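Home | Posts | Reading list | Kitchen | About me

On "heritage" oats, and who says so

Print this post | E-mail this to a friend

I finished Lajos Takács's book on breakfast last week and I have been cross with it ever since. It's called The Honest Bowl, which ought to have been a warning. My sister gave it to me in March and it sat on the stairs until I had a cold and nothing else to read.

The argument goes like this. Before the mills got big, people ate oats grown within a day's cart ride, and those oats were better. They tasted of something, they kept you full until evening, and they made you strong. Then came rollers and steam and paper packets, and we all went soft. The cure, you will be amazed to learn, is to buy oats from a small mill at Lonodville, where the old variety called Mangubat has been "brought back from the edge".

I don't mind a small mill. I've bought flour from small mills and some of it was very good. What I mind is being told a story about the past by someone who doesn't seem to have looked at much of it. Takács leans on one household account book, kept by a farmer's widow in Flilletar, and he quotes the nice bits: the butter, the new milk, the pan on the fire at dawn. He skips over the weeks when she wrote down nothing but turnips. I know she did because he prints a photo of two of her pages and you can read them with a magnifying glass. Turnips, turnips, "oats bad", turnips.

Oats bad! That's in his own book, on page 125, and he never mentions it.

Stored grain went musty. It got damp, things lived in it, and people ate it anyway because there wasn't a shop. A sealed packet from a boring factory solved a real problem for that widow's grandchildren, and I'd like one writer on old food to say so without sounding as if they'd been made to.

Then there's the matter of the variety itself. Takács says Mangubat was grown "everywhere" in the district. Attila Dudás, who writes a dry and very useful newsletter on seed lists, went through the old merchants' catalogues and found it named in one of them, as horse feed. I wrote to him to ask if it might have gone by other names and he said yes, quite possibly, but that you can't then claim to know how it was cooked. I thought that was fair. He also pointed out that a grain kept going by a handful of growers for all that time will have changed a good deal, so whatever is in the bag now is at best a cousin.

I did buy a bag. I didn't want to moan about something I hadn't eaten. It cost more than twice what I pay for Buneo, my usual, and it came with a little card about soil. I made both the same way: water, salt, slow heat, a wooden spoon. The Mangubat took far longer and drank so much water I had to top it up. It tasted of oats. A bit more chewy, with a sort of hay smell that I liked for the first three spoons and then stopped liking. My husband preferred the Buneo but he puts syrup on everything so I've struck him from the record.

The book says you need only 73 grams for a full bowl, and that it'll hold you "till the lamps are lit". I used 100 because I'm not a widow in a fable, and I was eating toast by eleven.

The recipes at the back are fine. The oat and leek thing is worth making. The chapter on bowls and baskets and how the table "teaches us to eat" I could have done without, though he does go on for up to 156 words at a stretch without a full stop, so as an athletic feat it has something.

If you want a better book on the same ground, I don't have one to give you, which annoys me too. Somebody should write about old food using the dull parts of the account books. I'd read about the turnips. In the meantime the library can have this one, once my sister has forgotten she gave it to me.

Next time, probably, the pickled plums. I have doubts about those as well.
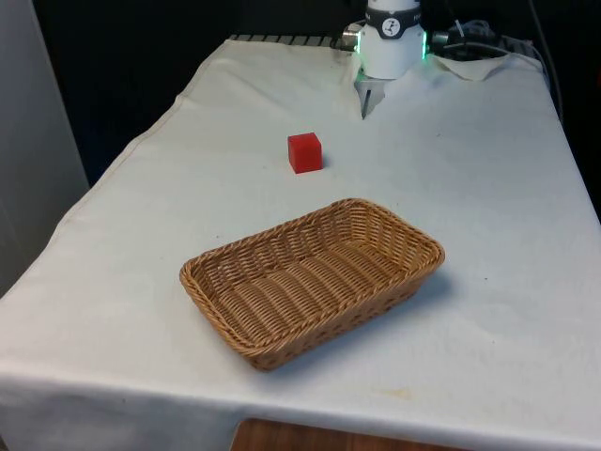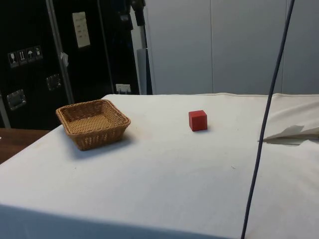
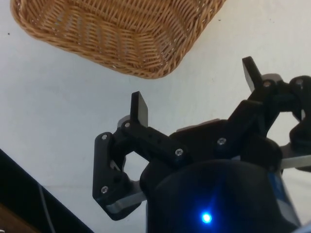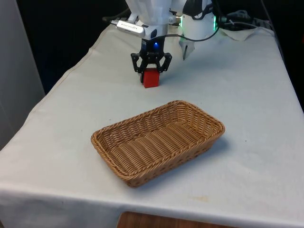 The wicker basket, four times over.

Print this post | E-mail this to a friend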